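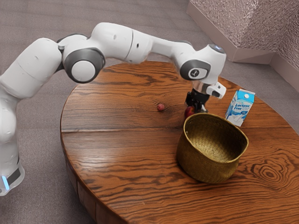
2 min de leitura

Fio rápido sobre o braço, que tenho o jantar ao lume. O projeto chama-se Rorkum, é feito em casa e nas horas mortas na oficina partilhada. Esta semana só simulação – o braço a sério continua na caixa.

Tarefa: pegar na maçã, pôr no cesto. Parece pouca coisa. A pinça desce mesmo atrás do cesto e o rebordo é o problema todo. Planeador antigo ignorava o rebordo, claro.

Troquei para o Hosoda (o planeador que escrevemos cá na oficina, nome parvo, eu sei). Dei-lhe 500 tentativas durante a noite, a posição dos objetos muda em cada uma. 162 falhadas. A maior parte na aproximação, quase nenhuma a largar.

Mesa redonda de madeira com veio muito marcado, escolhi de propósito. O detetor andava a ver fruta nos nós da madeira. Com uma mesa cinzenta lisa dava tudo certo e eu todo contente... pois.

O pacote de leite é só para estorvar. "Lactose Free", veio assim com o modelo. Fica.

Outra coisa: vista de cima. Pus uma câmara virtual a olhar a direito para o tampo, o braço fora do caminho. Muito mais facil perceber onde estão as coisas antes de mexer. 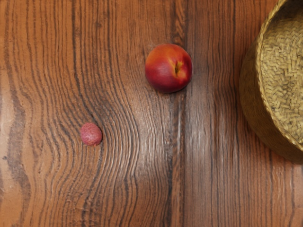

vista de cima: nectarina, a pequenina (líchia?) e um bocado do cesto

A pequena é a chata. Mais ou menos metade do diâmetro da nectarina e a casca rugosa baralha a segmentação. Baixei o limiar e melhorou, mas agora apanha sombras. Ainda não sei qual prefiro.

Fecho da pinça: estava igual para tudo. Agora a abertura sai do tamanho estimado e a força vai até 80 % do máximo, mais que isso não deixo. Na fruta a sério logo se vê, vai haver sumo.

Correr isto tudo no portátil é lento como tudo. Na máquina da Ballby (a oficina) corre 2 cenas ao mesmo tempo, mas à noite há fila por causa da malta da impressão 3D.

Código no Hivument, pasta "cesto". Está uma confusão, não há README, os comentarios são metade palavrões. Se alguém perceber de colisões com malhas entrançadas que me diga qualquer coisa – estou a usar um cilindro oco e o rebordo nunca bate certo.

Vou-me que o arroz está a pegar. Logo meto as curvas das falhas.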